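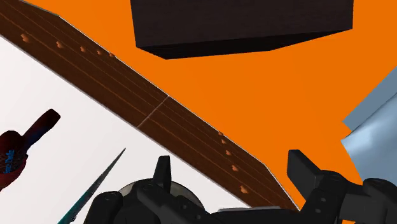 4. Cooking rice and grains

Read section 2 before you use the Covora for the first time. The inner pot must be washed, dried and seated flat on the heating plate, or the lid will not lock.

4.1 White rice

1. Measure the rice with the cup supplied. One level cup feeds two people.
2. Rinse the rice in a separate bowl until the water runs nearly clear. Do not rinse it in the inner pot, as grit scratches the coating.
3. Tip the drained rice into the pot and level it with the paddle.
4. Add cold water up to the line that matches the number of cups. For softer rice, go slightly over the line.
5. Wipe the outside of the pot and lower it into the cooker.
6. Close the lid until it clicks, then press WHITE and START.

Cooking takes 20 minutes for two cups. The cooker beeps three times and changes to KEEP WARM by itself. Leave the lid shut for another five minutes, then loosen the rice with the paddle.

Note: Salt, butter or a bay leaf can go in at step 4. Stock cubes should be dissolved first.

CAUTION: Steam comes out of the vent at the back of the lid. Keep hands and face away from it, and do not stand the cooker under a wall cupboard.

4.2 Brown rice, barley and spelt

1. Soak the grain in cold water for at least an hour. Barley is better left overnight.
2. Drain, then follow steps 3 to 5 above, using the BROWN scale on the inside of the pot.
3. Press GRAIN and START.

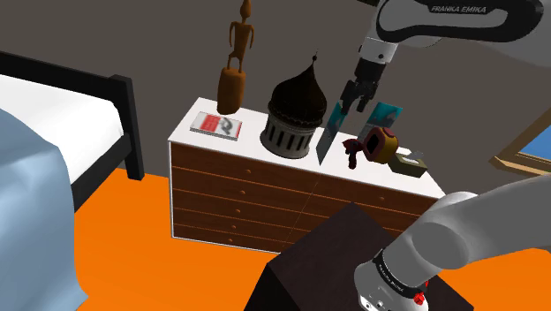
If the grain is still hard when the cooker beeps, add four tablespoons of hot water, close the lid and press GRAIN again for 14 minutes. Old barley often needs this second run.

4.3 Porridge

1. Put 600 ml of milk and water, mixed half and half, into the pot with one cup of rolled oats.
2. Stir once and press PORRIDGE.
3. To have it ready in the morning, use the delay timer (section 5). Use water only and add the milk when you serve.

CAUTION: Never leave milk in the pot on the delay timer.

Note: Do not fill above the PORRIDGE line. If the pot boils over, unplug the cooker, let it cool and clean the vent cap before using it again (section 7.2).

4.4 Keeping food warm

KEEP WARM switches off after six hours. White rice holds well for two or three - brown rice dries out at the edges sooner. Do not use KEEP WARM to reheat cold rice.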